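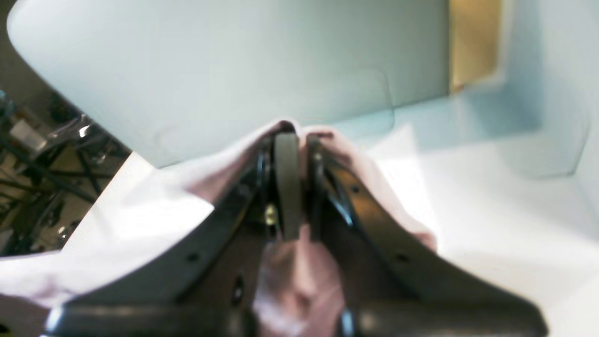
Munport Harmonica Tabs

Version of 10/06/2024

Munport is a collection of 145 short exercises for the diatonic harmonica, written as plain text tablature. It was made for players who already know single notes and want to learn bending, tongue blocking and simple accompaniment. All exercises are for a harp in C, but the tabs work the same in other keys.

Contents

tabs/ holds the exercises, one file for each
audio/ holds slow recordings of the first 80 exercises
wuler/ holds the older Wuler set, kept with its original numbering
index.csv gives title, position, tempo and level

Notation

A number alone is a blow note. A minus sign before the number is a draw note. Each apostrophe after the number lowers the note by a half step, so -3'' is the draw 3 bent by a whole step. Notes in round brackets are played together. A bar line is written as |.

Levels go from 1 to 5. The level was given by me and in some cases it is a matter of taste. The overblow studies are all in level 5, also the short ones.

Known problems

In the Zoller studies the rhythm is written only above the first line, and the other lines must be learned by ear. Exercise 80 has a recording in A, while all others are in C. Some files from the Wuler set still use the letter D for draw notes. I am changing them when I have time.

License

You can copy, print and change the tabs for teaching and private use. Please keep the name Sönmez in the file header. The recordings may not be sold.

Corrections are welcome. Please write the file name and the bar number in your message.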